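Can Robots Do the Chores Yet?
Science for Young Readers
Nokier Children's Museum of Technology

Many people would be glad to have a robot put away the dishes. Robots already build cars and carry boxes through warehouses. It may seem strange, then, that most families still do their chores by hand. The reason is that chores are harder than they look.

Why is a factory easier than a kitchen?

In a factory, a robot may do one job all day long. Each part arrives in the same place and faces the same way. The robot repeats the same motion and does not need to guess.

A kitchen changes every hour. Cups are left in new places. Bowls are stacked inside other bowls. Someone moves a chair. A robot working at home must find each object, decide what it is, and choose a safe way to hold it.

What makes an object hard to hold?

Think about a clear plastic food container. Light passes through it, so a robot's camera may have trouble telling where the container ends and the table begins. The walls can bend if they are squeezed too hard. If they are squeezed too lightly, the container may slip. Your hand solves this problem without your having to think about it. Your skin feels the plastic begin to slide, and your fingers tighten.

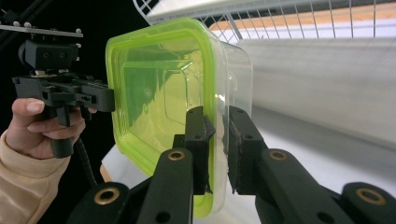

Two black gripper fingers hold a clear food container with a green rim. A person's hand holds a second gripper at the left.

How do machines learn chores?

One way is for people to show them. A person does a chore with hand-held grippers while cameras record each motion. A computer then studies many recordings and looks for patterns. At the Stavodar Workshop, engineer Dinesh Rao and his team recorded 2,202 short kitchen tasks for a robot named Lobo. The work took 12 weeks.

Lobo can now place a container on a rack if the counter is tidy. It is slower than a child of eight, and it sometimes stops when a container is upside down.

So, can robots do the chores yet?

They can do a few of them, some of the time. Robot vacuums clean floors in many homes. Folding clothes, washing pans, and stocking store shelves are still being studied.

Words to Know

Gripper: the part of a robot, or a tool, that grasps objects.
Transparent: clear enough to see through.

Text by Josefina Daza. Reviewed May 30, 2021.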